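Chapter 9
The Paper We Throw Away

By Menaka Kumarasinghe
Tue 9 July

14 shares | 2 comments

When I was a child, my grandmother kept all her used paper in the drawer under the bread. Wrapping paper went there, and brown bags from the greengrocer, and the envelopes of letters, which she opened carefully along the glue so that the inside could be written on. I did not think of this as recycling. The word was not used in our house. She had simply grown up in a time when paper cost money, and she did not like to see it leave by the back door.

I begin the chapter with this drawer because it contains most of what we will study in the next pages. There was a material, and there was a judgement about what it was still good for. A clean bag was kept for carrying things. A torn bag was kept for lighting the stove. A bag with fish oil on it was not kept. My grandmother sorted her paper by its next use, and a modern sorting plant, with all its belts and screens and fans, is trying to do the same thing at a much greater speed.

In Chapter 8 we looked at how paper is made from wood. You will remember that a sheet of paper is a mat of small fibres, laid down in water and then pressed and dried. The fibres hold on to one another partly because they are tangled and partly because of weak bonds which form between them as the water leaves. If you put the sheet back in water and stir it, many of these bonds let go again. This is the whole basis of paper recycling, and it is a rather lucky fact of chemistry. Most materials that we use every day do not come apart so politely.

Still, the fibre does not come back exactly as it was. Each time it is soaked, beaten, pressed and dried, it becomes a little shorter and a little stiffer. A long fibre from a new softwood pulp can make a strong bag. After several journeys through the mill the same fibre may be suitable only for an egg carton, and after that it is so short that it passes through the screens and is lost with the water. For this reason a paper system always needs some new fibre coming in, even if every household behaves perfectly.

9.1 What happens at the kerb

Let us follow one household. The example comes from the township of Ballura, where I lived for two years while I was preparing the first edition of this book. Ballura has one main street, a primary school, a hardware store and a recycling truck that comes every second week, early in the morning, when the dogs are still asleep. The bins with yellow lids are for mixed recycling. Paper, cans, glass and hard plastic all go in together.

My neighbour there was Salma El Idrissi, a retired bookkeeper, and she had strong opinions on this truck. She flattened every box. She removed the plastic window from every envelope, although I told her more than once that the mill can deal with the windows. Across the road, the family of Wael Fawzy put in everything that looked as if it might be recyclable, including, one August, a garden hose. Both households believed that they were doing the right thing. In the literature this second habit is called wishful recycling, and we will return to it in section 9.4, because it costs a great deal of money.

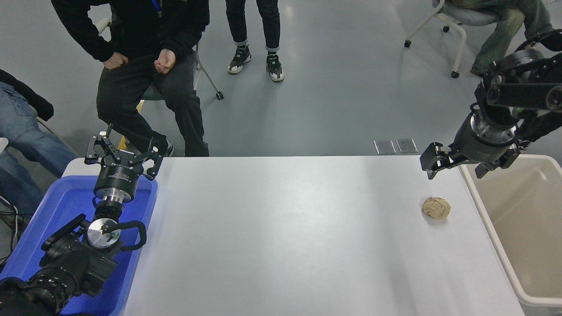

The shape of the paper matters more than most people expect. Sorting plants separate materials partly by whether they are flat or round. Flat things tend to travel up a sloping screen, and round things tend to roll back down it. A newspaper behaves as paper should. A sheet which has been squeezed into a ball behaves more like a bottle, and it may end its journey among the containers, where it is counted as contamination. So the small habit of crushing a page before we throw it, which I confess I enjoy very much after a bad draft, can send good fibre to the wrong pile.

Size matters also. Very small pieces fall through the gaps in the screens together with broken glass and bottle tops. Shredded office paper is the usual example. It is made of excellent fibre, often better than what is in a newspaper, but in a mixed bin it is nearly impossible to recover. Some councils ask residents to put it in a paper bag and fold the top over. Others prefer it to go into the compost. You should check what your own council says before you answer the exercises at the end of this chapter, as the rules are different even between towns that share the same truck.

Your privacy matters to us. This site uses cookies to remember your reading position. Accept all | Manage preferences

9.2 The crinkle test and other kitchen methods

Students often ask me how they can tell real paper from something which only looks like paper. Gift wrap is the difficult case. Some of it is plain paper with ink, and some of it has a thin layer of plastic or metal foil on one side. The old method is to squeeze a piece in your hand and then open your fingers. Plain paper mostly stays squeezed. Foil-coated film usually springs open again.

The method is simple and it is good enough for a kitchen, but it has limits. A heavy paper with a thin plastic coating may also stay crushed, because the paper is stronger than the coating. Takeaway cups are like this. For these it is better to tear the edge slowly and look for a clear film which stretches between the two halves. And if you have used the crinkle test on a sheet that turns out to be ordinary paper, please open it flat again before it goes in the bin, for the reason given in the previous section.

There is also the question of grease. A little oil on the lid of a pizza box is no great problem for many mills. A base that is soaked through is another matter, because oil does not mix with the water in the pulper and it leaves spots in the finished sheet. My own practice is to tear the box in two. The lid goes with the paper and the base goes to the compost, if the worms are willing.

9.3 A note on the mill

After sorting, the paper is pressed into bales and sold. It is here that the tidy picture of the household bin meets the market. A buyer for a mill looks at a bale much as a grocer looks at a crate of apples. Nabila Erraji, who bought fibre for many years and was kind enough to read this chapter in draft, wrote to me that she could judge the worst bales from the smell before the truck was even open. Her patience with my questions improved this section greatly.

At the mill the bales are dropped into the pulper, a large tub with a rotor at the bottom. Water is added, and the paper is beaten until it becomes a grey porridge. Wire, string and plastic are pulled out. The porridge then goes through finer and finer screens, and sometimes through a washing or flotation step, where small bubbles carry the ink up to the surface so that it can be skimmed away. What remains is pumped to the paper machine, and from this point the process is the one you already know from Chapter 8.

You can do a modest version of this at home with a blender you no longer need for food, a picture frame and a piece of fly screen. Tear the paper in pieces the size of a stamp, and let them soak overnight. Do not fill the blender more than half way — the motor will complain. Latifa Ezzat, who taught this unit before me, used to have her class make one sheet from newspaper and one from egg carton, and then hang the two sheets at the window. The difference in strength is easy to feel when they are dry. Full instructions are in Activity 2.

Before you continue to section 9.4, keep all the paper that your household discards in one week and sort it into piles on a table or on the floor. Make one pile for what could be used again as it is, one for the recycling bin, one for the compost, and one for what must go to landfill. Write down which items gave you trouble. Bring the list to class, and bring the troublesome items too if they do not smell.

Get new chapters in your inbox. Enter your email to subscribe to our newsletter. Unsubscribe at any time.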